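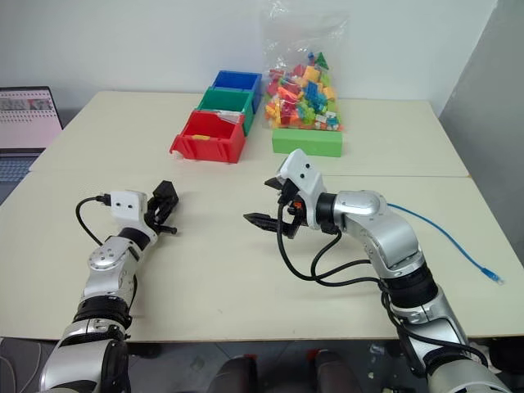
1/ 色別仕分けタスクの収集メモ
双腕でブロックを色ごとのビンに入れるタスク、社内名Kirusのデモ収集について、設定と運用をまとめておく。対象は遠隔操作による模倣学習用データ。学習側の話は最後に少しだけ。

2/ ビン配置
赤、緑、青の3つを手前から奥へ一列に並べる。横一列も試したが、左右の腕の担当が色で固定されてしまい、方策が色ではなく腕で行き先を覚えた。縦列だとどちらの腕からも全ビンに手を伸ばすことになる。奥の青は肘の余裕が減るので、操作者は最初に青だけで練習する。

3/ 開始状態
エピソード開始時のビンの中身は空に統一していない。赤に黄色のブロックが1個入った状態から始める回も混ぜる。空のビンだけで集めた版では、中に何かあると手前で止まる挙動が出た。初期状態は収集スクリプトが指定し、操作者はそれに合わせて並べる。

4/ ブロックの供給
透明袋にまとめて保管し、回ごとに指定の個数を取り出す。色は赤、橙、黄、ピンク、青、緑、白が混ざっている。行き先のビンがない色は「触らない」が正解。この負例を入れないと、黄色も橙も全部赤に放り込む。

5/ 三角形のピース
平行グリッパで斜面をつかむと閉じる途中で滑る。底面側から挟み直すのは可とし、落として拾い直した回には regrasp のタグを付ける。捨てない。初期の規約では失敗扱いだったが、Enda Mac Carthaighの指摘で変えた。復帰動作のデータがほかから取れないため。

6/ 天板の継ぎ目
天板は2枚を合わせていて、横方向に継ぎ目が走る。薄いピースがここに掛かると爪先が引っ掛かることがある。継ぎ目の上に置く開始位置は全体の一部に限定し、別の層として記録している。評価のときに成績を分けて見たいので。

7/ ケーブル
手首モジュールとグリッパのケーブルはたるませて腕に沿わせる。張ると手首の回転端で力覚の値にオフセットが乗る。たるみが大きすぎると今度は視野を横切る。毎回、両手首を可動端まで回してから録画開始。
LANケーブルは作業領域の外に置くこと。青いケーブルが映ったままの回は除外していない。ただし青ビンと色が近いので、色マスクを使う前処理では天板の右側を切る。

8/ 件数
目標3000エピソードに対して収録3190。品質確認で落としたのが84、残り3106。内訳は時刻同期のずれが最多で、次が開始状態の指定違い。操作そのものの失敗で落とした回は少ない。前述のとおりregraspは残している。

9/ 品質確認の手順
収録後にサムネイル一覧で最初と最後のコマを見る。開始状態の指定違いはほぼここで見つかる。次に関節角の時系列を重ねて、欠損と跳びを確認。再生して見るのは自動判定で旗が立った回のみ。
確認は収録者と別の人が担当する。今期はShagufta Rizviが確認側。

10/ 操作者間の差
速い人は把持と移動がつながっていて、爪が閉じきる前に持ち上げが始まる。人間の操作では成立するが、学習後の方策は同じタイミングを再現できず空振りする。閉じてから一拍置くよう規約に書いた。平均時間は延びたが、把持の成功率は上がった。

11/ ラベル
エピソード単位で、使用した腕、対象色、形状、regraspの有無、継ぎ目の有無。言語指示は1件につき3通り書く。「緑のブロックを緑の箱へ」のような定型だけだと指示の言い換えに弱い。自動生成の言い換えは一度使ってやめた。色の語が落ちる例が混ざる。

12/ 学習側
Jardineの基準設定のまま、チャンク長だけ変えて比較中。縦列配置にしてから、奥のビンへの移動で手前の縁に当たる失敗が目立つ。データを見ると、操作者の経由点の高さがばらばらだった。高さの下限を規約に入れるか、そのまま量で押すかは未定。

13/ 次
10月からビンの順序を入れ替えた版を集める。現状は順序が固定なので、色ではなく奥行きで覚えている可能性を排除できていない。評価用の配置は収集側に見せない。規約の改訂版はGirariの共有フォルダに置いた。旧版で収録した回には版番号を入れてある。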